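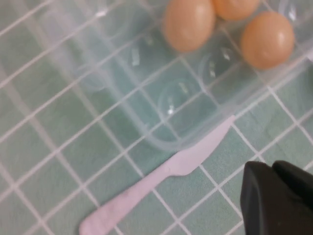

Cedmont Cricket Club: Questions We Get From New Players

I've never held a bat. Can I still join?

Yes, please do! More than half of our Sunrise group had never played before their first session. We start with catching, throwing and a soft ball, and most people are facing gentle bowling by the end of the first evening. If you grew up with baseball you already have good hands, and you'll love being allowed to hit the ball behind you.

Who runs the coaching?

Hatice Baysal looks after beginners and juniors. Iida Mäkelä takes the bowlers, fast and slow, and will happily talk about seam position until the lights go off. Elif Naz Akyol picks the teams, so tell her early if you can't make a match.

What do I need to bring?

Sneakers, water and a hat. The club has bats, pads, gloves and helmets in adult and youth sizes. Once you're hooked (it happens fast) you may want your own gloves first, then a bat. Don't buy a bat online before asking one of us about weight — nearly everyone picks one that's too heavy.

How long is a match?

Our league games are 20 overs a side, so plan on an afternoon. We also play two longer friendlies each summer against Brorkska, with a proper lunch in the middle. Those are the best days of the season!

Do I have to play in matches?

No. Plenty of members only come to nets, and they pay the lower practice fee.

Is there a women's team?

There is, and it's growing. Ilgın Polat captains it, and she needs 12 names on the sheet before each away trip. Beginners get real overs and real innings, too. Last season the team scored 1271 runs, with 459 of them coming from players in their first year.

What's the Şimşekoğlu Cup?

It's our in-house tournament, held in April before the league starts. Names go into a hat, so you could be opening the batting with somebody you met that morning.

What if it rains?

Check the club message board an hour before the start. Light drizzle usually means a late start, and a soaked field means indoor nets at the Collo gym.

How do I sign up?

Come to any practice and ask for Hatice or Elif Naz. Your first two sessions are free.

Page last updated 22/06/2020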